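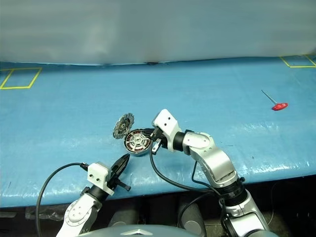
Glossy blue sheeting on a big table, yellow tape on top.

Clurnason Wipe-Clean Table Sheeting, sold by the metre
£11 per metre, 240 cm wide, 16 colours

I've been selling table coverings for long enough to have opinions about them, and my main opinion is that most people buy theirs too small. They measure the top, order exactly that, and then ring me up a week later because it slides about like a dropped pancake. So please, before you do anything else, get the tape measure out and add a good hand's width on every side. More if you like a proper drop. If you've got small children who pull on things, maybe a bit less drop (you know your own children).

Clurnason is the sheeting I have on my own kitchen table and it's the one I'd sell you if you came into the shop and said "just give me something that works". It's a smooth plastic sheet with a high shine, no fabric backing, no pattern, nothing fancy. Jam comes off. Poster paint comes off. Bread dough comes off if you let it dry and then lift it with a plastic scraper, and comes off very badly indeed if you go at it wet with a sponge, so learn from me there.

What I like about it

It's wide! 240 cm is a lot of table. Most of the rolls I used to stock were much narrower, and people with big farmhouse tables or two trestles pushed together were forever joining pieces with parcel tape and getting crumbs stuck in the join. With this you can nearly always get away with one piece.

It also cuts beautifully. Ordinary kitchen scissors are fine, and if they're sharp you can half open them and just glide along. It won't fray so there's no hemming. Snežana Tomić, who runs the Saturday sewing and craft mornings over the road, cuts hers with a rotary cutter and gets edges so straight they make me feel slightly ashamed of mine.

And I like the shine. I know not everybody does. If you want something that looks like linen then this really isn't for you, have a look at the Cison cloths instead, which are softer and matt and cost more. Clurnason looks like plastic because it is plastic, and on a gloomy morning in January I think a big bright glossy table is rather cheering.

What I don't like about it

It arrives rolled if you order more than three metres, but shorter lengths are folded, and folded ones have creases. They do drop out. Lay it over the table in a warm room, leave it overnight, and most of them will have gone by breakfast. You can help the stubborn ones along with a hairdryer on low, moving all the time and smoothing with your other hand. Please don't iron it. I had a customer iron it through a tea towel, and I ended up selling her a new length and, very nearly, a new iron.

It isn't heatproof either. A mug of tea is fine, a plate of dinner is fine, a casserole dish straight out of the oven is absolutely not. Use a mat or a board.

Biro is a nuisance. It will come off with a bit of washing-up liquid if you catch it straight away, but if it's been there since last week you'll probably be living with it. Permanent marker is permanent. Turmeric stains the pale colours, so curry lovers should go dark.

Keeping it in place

Indoors, the weight of the sheet mostly does the job. If your table has a very slippery top, put an old cotton sheet or a thin felt under it. Outdoors you'll want clips or weights. I keep the Berisha steel clips, £3 for a pack of four, and they fit tops up to 4 cm thick. Measure that too while you've got the tape out!

Masking tape sticks to it nicely and peels off again without leaving much behind, as long as you don't leave it there all summer. Very cheap parcel tape does leave a gummy line. A dab of cooking oil on kitchen roll shifts it, then wash with warm soapy water.

Looking after it

Warm water, washing-up liquid, soft cloth. Dry it with a tea towel if you want the full gleam, otherwise you get little water marks. No bleach, no scouring pads, no washing machine (yes, somebody did). To put it away, roll it round a cardboard tube. If you haven't got a tube ask me to pop one in with your order, I've got a cupboard full of them and I'd be glad of the space.

Ordering

Put the number of metres you want in the box, whole or half metres, and it'll come as one continuous piece. So if you type 3.5 you get a single length of three and a half metres. I don't take back cut lengths unless there's a fault, so do order a sample if you're unsure about colour. Samples are free, up to five, and come by ordinary post.

The dark green and the tangerine are both low at the moment. Barış Kurtuluş, who does all our cutting and packing, has put some longer end pieces aside, so if you only need a small bit for a side table or a potting bench, drop us a line and he'll tell you what's there. They're cheaper than off the roll.

Orders placed before noon usually go out the same day. Anything over four metres goes by courier on account of the length of the roll, and someone needs to be in to take it.

Sizes, quickly

Four-seater kitchen table: usually 2 metres.
Six-seater: 2.5 metres, or 3 if you like it hanging down.
Standard six-foot trestle: 2.5 metres.
Round tables: measure right across the middle, add your drop twice, and order that. Cut the circle once it's on the table.

If yours is an odd shape, send me the measurements and I'll work it out for you. I quite enjoy it.

Shared 16 times | 11 comments
Contact us | Delivery and returns | © Grorgate Table Coverings | Back to top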